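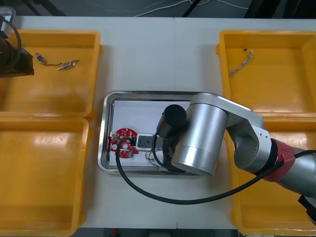 Bench 2, tray in the middle, yellow bins either side.

April, started 7:40 am

Hymnal digitizing, Nandley parish set. Picking up where I stopped before Easter. Box C is open, box D still taped.

Scanned up to p. 117 of the older hymn book. Pages 61 to 64 stuck together with what looks like candle wax, left alone for now. Do not pull. Asked Korkholm for their wax notes, no reply yet.

Preacher's ledger (the small black one) is harder than I thought. Ink is brown and very thin on the later pages. Tried 300 dpi, then 600. 600 better but slow, and the file sizes are silly. Staying with 600 for the ledger only, 300 for printed stuff.

Ledger seems to be sermon records – date, text, place, then a number which I first took for attendance. Not so sure now. The column goes 27, 27, 31, 27 and then jumps to 102 at the harvest service. Could be attendance, could be the offering in some unit. Check against the chapel minutes if we ever get them.

Texts so far mostly Psalms and Luke. He comes back to Luke 15 over and over, one year it is there four times. Next to one of them is a pencil note, "too long, they were restless". Leave the pencil notes IN the transcript, square brackets.

11:15
Kedent software crashed on the batch export again. Lost the page order for the second half of the hymn book, images themselves fine. Renamed by hand, took nearly 2 hours. From now on export in small lots and check the order before closing the window. Somebody please put this on the wall.

Also it reads the long s as f every time. "Bleffed Saviour" all through the index. Find and replace is risky because there are real f's in there, so will go line by line.

Tune names: the index has them, the pages don't always. Where missing I put the tune name in the notes field, not in the title feild. Earlier entries did it the other way round, will need fixing. Hymn numbers also skip in the evening section, no gap in the pages so must be the printer's mistake. Keep the printed numbers as they are.

2:30 pm
Altıntaş binding sample came. Good cloth, color a bit too red next to the original spine. Boards thicker too. Asked for a darker one. The reprint for the congregation can wait, the scans can't.

Loose sheet found inside the back cover of the ledger – order of service for a baptism, handwritten, no year. Two names on it, both smudged. Put in its own sleeve, logged as loose item under the ledger, position recorded. Did not flatten it.

To do
– wax pages, wait for Korkholm
– ledger from the harvest service onward
– fix tune names in the earlier entries
– ask Nandley if anybody has the chapel minutes
– more sleeves, small size
– box D

Backup done 4:50, both drives. Second drive slow, getting noisy.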